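Radio > Game Day > Spotting Boards
Shows | Schedules | Crew Page | Contact
Last updated 04/02/2020

How to make a spotting board for high school football

Quick version, typing this up between two other jobs. Romana Čierny asked how I do mine and I've explained it badly on the phone twice now, so.

A spotting board is the sheet in front of you that tells you who number 54 is before he's back in the huddle. Paper. Not a tablet. Glare, dead battery, rain, pick one.

What you need

Two sheets of heavy cardstock, legal size. One for each team. Fine point pens, black, red and blue. A pencil. Glue stick. Both rosters, and get the away roster from the school, not the website. The website for Gudthorpe still had two kids on it who graduated in August's team photo.

Step 1. Rule the board

Landscape. Offense on the top half, defense on the bottom. Draw the boxes where the players line up, so five across for the line, ends outside, quarterback behind, backs behind him. Same idea for the defense. Boxes big enough for three names. Make them bigger than you think.

Step 2. Starters in ink, backups in pencil

Number first, large. Last name next to it. Then height, weight, year, small, underneath. Backups go under the starter in pencil becuase coaches change their minds on Thursday night and so will you.

Kids who play both ways get written twice. Full entry both times. Don't write "see above", you will not have time to see above.

Step 3. Call the coach

Ask three things. Who's hurt, who's new, how do you say the names. Write the names the way they sound, in red. Denise Bramwell does our sideline and she keeps her own list, we swap before kickoff and fix whatever doesn't match.

Step 4. Numbers worth having

Don't fill the thing with stats. Season yards for the quarterback, top two backs, top two receivers. Tackles for one or two on defense. If somebody is close to a round number put it in blue with a box on it. We had a Rorell senior come in 75 yards short of 3000 for his career and I had it on the board, so when he broke a long one in the second quarter I was ready. Without the box I'd of missed it.

Kicker: longest make, that's all. Punter: name.

Step 5. The strip

Cut a strip of cardstock and glue it down the middle between offense and defense. Coach's name, record, last week's score, next week's opponent. Those are your filler lines for timeouts and injuries. Sponsor reads go on a seperate card, never on the board. 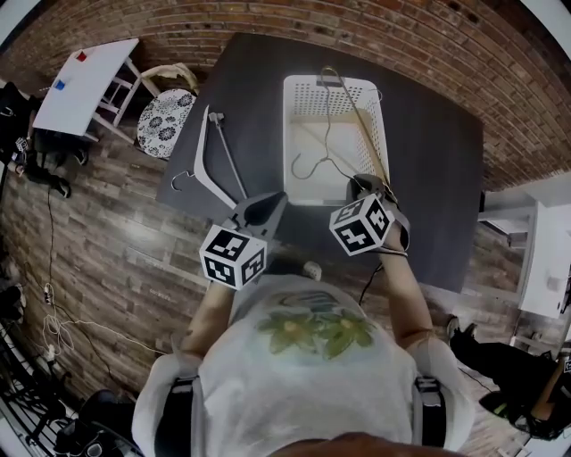
Step 6. Practice with it

Night before, 20 minutes. Have somebody shout numbers at you and you answer with the name. Start slow. When you can do it without running your finger down the sheet you're good. Jordan Bainbridge does his with old game film and the sound off, also works, takes longer.

Step 7. In the booth

Tape both boards down. Windows get opened, doors get opened, paper leaves. Home team on the side they're standing on, and swap the boards over if your booth faces the other way. Spotter sits next to you with a pencil and points. Points, doesn't talk.

Keep the boards after. Next time you see that school half of the work is done.

Basketball board is a different layout, will get to that one when I can.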